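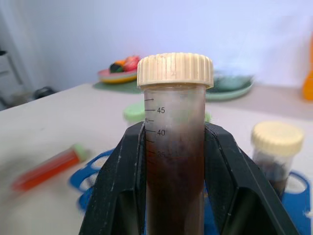
One of the coders objected this morning that our category "threat without weapon" is doing two jobs at once, and asked for it to be split before anyone touches the second batch. In the Wurnley files, the objection went, a threat made face to face and a threat passed on through a cousin or a neighbor land in the same box, and the courts there clearly don't treat them alike.

I agree, mostly. Went back through the pilot coding after lunch. The two kinds are mixed in the robbery files and in the extortion files, less so in the domestic ones, where nearly everything is face to face. Splitting now means recoding the pilot. Annoying but doable.

March, sentencing files project, continued

Where we stand: 381 case files in the sample, drawn from Herside and Wurnley district courts. Herside is fully scanned. Wurnley still owes us 14 files that were out on appeal when the sample was pulled. The clerk's office says the appeals are closed and the files are on their way back to the archive. If they don't turn up we report them as missing and do not replace them. We decided that at the start and I don't want to reopen it.

Codebook changes as of today, version 4:

Threat without weapon becomes two codes, direct and relayed. A letter or text message sent by the offender counts as direct. A message carried by another person counts as relayed even if the offender was nearby.

Prior record: only convictions final before the date of the offense. The old wording said "before trial" and two people read it differently. Juvenile measures go in their own field, and that field stays blank if the file doesn't mention them. Blank does not mean none. Please write this on the sheet.

Victim known to offender: keep as is. There was a suggestion to add "known by sight" and I left it out. The files hardly ever say enough to support it.

Mitigating circumstances: copy the judge's words into the text field first, then code. Several coders have been coding first and filling in the text afterward, and the quotes get shorter each time.

Agreement check. Pairs coded the same pilot files separately. Good on offense type, sentence length, and plea. Poor on remorse. Some judgments mention remorse in a set phrase that looks pasted from one case to the next, and half of us counted the phrase and half didn't. For now: code it as present if the judge lists it as a reason for the sentence, and tick the "standard wording" box when it is the set phrase. We can drop those later in the analysis if they swamp the rest.

Kvaran dataset: the documentation came through. Their files cover the same offenses but they count each charge as a separate case, where we count the defendant. No direct comparison of rates until we rebuild theirs by defendant. Their variable for pretrial detention is in days and ours is in months, so ours has to change. The dates are in the files anyway.

Data storage: the Waria server is locked down to coders only, and the name key sits on a different drive. I found a spreadsheet with full initials and birth dates in the shared folder. Moved it and told everyone. Initials plus birth date is enough to identify a person in a town the size of Wurnley.

Time per file is still a problem. The long ones take up to 2 hours, nearly all of it spent on the expert reports. I'd like to stop coding the psychiatric reports in full and take just the conclusion and the finding on responsibility. Will ask at the next meeting.

To do:
recode pilot for the two threat codes
send version 4 around, delete version 3 from the folder
ring Wurnley archive again, before 10 when they pick up
days for pretrial detention, Herside first
check whether suspended sentences with supervision got their own value or went under "other"

Checked the last one before leaving. They went under "other." Added a value for them, so version 4 goes out tomorrow instead.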